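Sorting Habits in Shared Kitchens: What Happens to Recycling in a Student Residence

Project report, Environment and Society, second-year group work
Group members: Pushpa Lodhi, Harish Tomar, Rajkumari Nautiyal
Supervisor: Ramesh Shukla

1. How we came to the subject

All three of us have lived at Mondside, the residence on the hill behind the sports fields, and all three of us have had the same argument in the same kind of kitchen. Somebody rinses a yogurt cup and puts it with the plastics, somebody else drops half a sandwich on top of it, and by the end of the evening the whole bag goes out with the general trash. We wanted to know if this was just our bad luck with roommates, or if there was something about the kitchens themselves that made sorting harder than it needed to be.

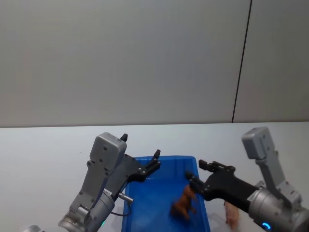
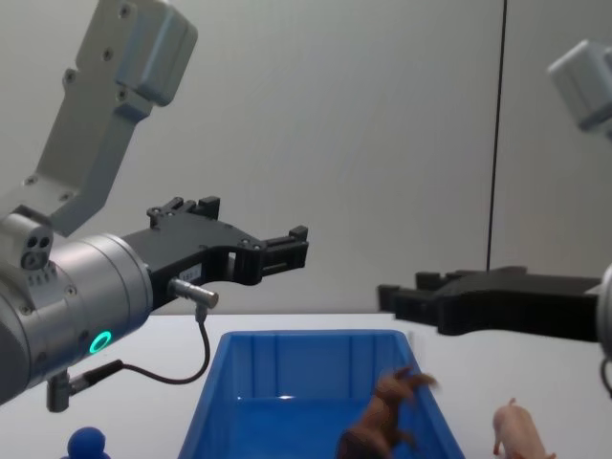 Figures 1 and 2. Blue plastic bin on a white tabletop (Figure 1); arm with a two-finger gripper (Figure 2).

2. The residence and its kitchens

Mondside has 246 residents, and they share kitchens floor by floor. We chose six kitchens for the study, partly for variety and partly (we may as well admit it) because we knew people on those floors who would let us in. Two of them had been refitted over the summer and have long counters with the bins in a pull-out drawer. The other four are older, with the bins standing wherever there happens to be space, often behind the door.

The residence gives each kitchen a bin for paper, one for plastics and metal, one for food scraps and one for everything else. The city collects them on a schedule that is posted on the noticeboard downstairs. Very few of the people we spoke to had ever read it, and one of us had walked past it for a year and a half without noticing.

3. What we did

We worked in two parts. First we handed out a short questionnaire, on paper, because the last online survey at Mondside got hardly any replies and Rajkumari was sure that a sheet of paper and a cookie would do better. She was right, and we would recommend the cookies to any group that comes after us. We gave out 200 sheets over two evenings in May and collected them in a box by the mailroom.

After that we went through the plastics and metal bins in our six kitchens and wrote down what was in them, item by item. We wore gloves and worked in the laundry room after ten at night, when the machines were quiet. Altogether we recorded 724 items. It was slow and smelly work – Harish has asked us to mention that the smell was worse than the slowness – but it taught us more than the questionnaire did.

4. What we found

The people of Mondside think of themselves as careful sorters, and for the most part they are kind about their neighbors too. The bins tell a more mixed story. Bottles and cans were nearly always in the right place. The trouble came with things made of two materials at once, such as coffee cups with a plastic lining, sandwich boxes with a little window, and the foil lids that people leave hanging from a cup by one corner. We found these in every kitchen, and we came to feel quite sorry for whoever had stood there holding one and wondering.

The second thing we noticed was how much the position of the bins mattered. In the refitted kitchens the food scraps bin sits at the back of the drawer, behind the others, and you have to pull the drawer all the way out to reach it. We found far more food in the plastics there than in the older kitchens, where the bins are ugly but easy to reach. We had expected the new kitchens to do better, and Pushpa had even written a paragraph saying so before we began. It has been taken out.

Labels made less difference than we hoped. One floor had lovely handmade ones with drawings of banana peels and milk cartons, and its bins were no tidier than the rest.

5. Weak points

Our six kitchens were not picked at random, and people on those floors knew we were coming. We also looked in the bins during exam season, when everybody eats more takeout than usual. A group with more time could repeat the work in the fall and compare.

6. Suggestions for the residence

We would like the food scraps bin moved to the front of the drawer in both refitted kitchens, and we would like a short list of the confusing items taped inside the cupboard door. The collection schedule could go up in each kitchen as well. We have sent these suggestions to the housing office and are waiting to hear back.

7. Thanks

Thank you to Ramesh Shukla for reading two very untidy drafts, to Þröstur Lykkegaard for lending us his kitchen scale (which has been thoroughly washed), and to everyone at Mondside who filled in a sheet.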